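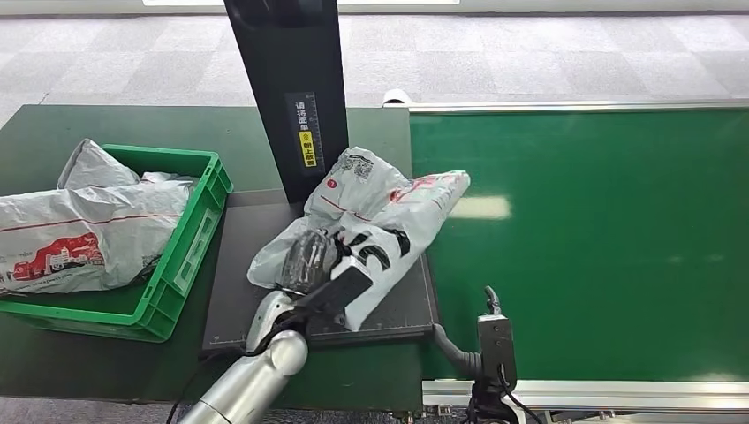

Fliltau is a software package for robot parcel stations. It plans the motion of one or two arms, chooses where to take hold of a parcel, and decides when the label has been read well enough to send the thing on its way. It was first written at Karstead for rigid cartons, a kind of parcel it still handles with visible relief.

Overview

Most of Fliltau is concerned with plastic shipping bags. A carton has six faces and keeps them. A bag has as many as it likes, and the label may be on any of them, or folded inside one. The package therefore keeps no fixed model of the parcel. It holds a rough height map of the pad and a list of guesses about where the label might be, ranked by how confident it is. The ranking is often wrong, but it is cheap to redo, and the planner redoes it after every move.

Perception

Two kinds of view are used. The head camera finds the bag and proposes a grip point. Wrist views take over at close range, where they are frequently filled by pale, blurred material and a good deal of glare.
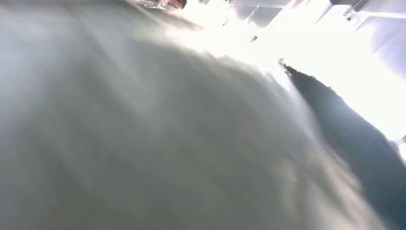
Early releases treated such views as a fault and stopped the arm, so the arm spent much of its day stopped. Since version 2 they are scored for usefulness instead, and a poor score hands control back to the head camera. Operators at the Trombridge site asked for the score to be shown on screen, then asked for it to be hidden again.

Planning

The planner, called Messina, picks from 17 short motions such as drag, flatten, lift and turn. Each has a time limit. If none improves the label guess, the bag is set aside for a person, who usually finds the label at once.

Testing

The regression set holds 2,261 recorded attempts, of which 38 are marked "do not fix" – the robot succeeded in them for reasons the developers have not been able to reconstruct. A release that fails any of the 38 is held back until the next build.

See also

Grasp planning
Deformable objects
Waybill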